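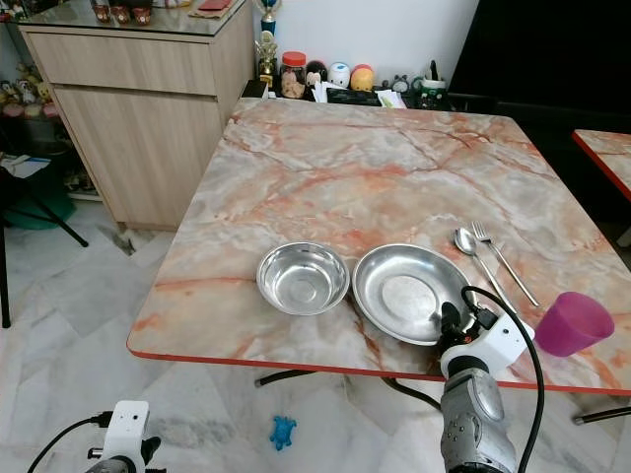 Fig. 4. Steel bowl, steel plate, spoon and fork, purple cup. Before laying.

Section four: Laying a place (steel sets, marble-pattern tables)

For the Grulham dining room. Flavonby uses the same sets but has its own sheet for the long tables - don't mix them up.

Before you start

Tables wiped and dried. Hands washed. One set per place:
bowl, small
plate, large, raised rim
spoon
fork
cup, plastic

Knives are not part of the set. They come out on Friday only, with the roast, and go back in the locked drawer after. See section nine.

Laying

1. Pick the side of the table you're laying from and stay on it. Finish one place before starting the next.

2. Plate first. Centre of the place, a thumb's length in from the edge trim. Flat base down, no rocking. If it rocks, turn it a quarter and try again. Still rocks - it's bent, put it on the returns shelf.

3. Bowl to the left of the plate, near enough to reach, not touching.

4. Fork and spoon to the right. They'll probably be lying at a slant when you put them down. Straighten them. Handles towards the diner, spoon on the outside. Not one on top of the other.

5. Cup goes last. Stand it up, mouth upwards, above the spoon and well in from the corner. A cup on its side is not a laid cup. Check the rim with a finger for splits.

6. Step back. Look along the edge of the table. Plates should line up from one place to the next.

Note: the spoon and fork are the same steel as the plate and ring like a bell if dropped on it. Put them down on the table, not across the plate.

Note: where two tables stand close together, lay the near one first and go round to the other. Don't reach across the gap with a full stack.

CAUTION: look at the floor before you walk round with plates. Small toys get under these tables and the tiles are hard. Anything found goes in the Lengyel box by the door.

CAUTION: steel plates straight from the washer hold heat longer then you'd think. Let them stand. Cups too, they go soft.

Wiping the tops

Damp cloth, then a dry one. The veining hides crumbs and sauce, the orange parts worst of all, so get your head down level with the top and look across it. Wipe the red edge as well - everyone forgets it. No scourers. No bleach. Arnunitz table soap, one capful to the bucket, is plenty.

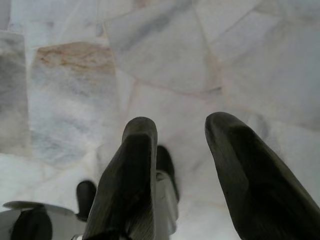 Words: Norbert Kelemen. Checked against the September stock list.

Clearing and putting away

1. Cups first, then cutlery, then bowls, plates last. Scrape as you go.

2. Stack plates by size, rims level. No more than 20 to a stack. The shelf will take more, your wrists won't.

3. Bowls nest inside one another. Tap the stack on the side if they stick, don't prise them apart with a fork.

4. Spoons and forks in seperate trays, all handles the same way.

5. Cups upside down on the rack, single layer.

6. Count nothing at this stage, just clear. Stock check is done from form 1792 once everything is dry.

If something's not right

Smears on the steel: hard water. Dry by hand while still warm, soft cloth.

Orange or brown spots on a plate: scrub lightly with soap paste along the grain. If the spot comes back, returns shelf.

Cup cloudy: fine to use. Cup cracked: bin.

Edge trim lifting at a corner: tape over it, tell the kitchen, don't seat anyone there. Please don't pull at it to see how far it goes.

Table wobbles: feet screw in and out. Quarter turn, test, quarter turn. Plates off first.

Spare sets are in the tall cupboard, second shelf. Sign for what you take.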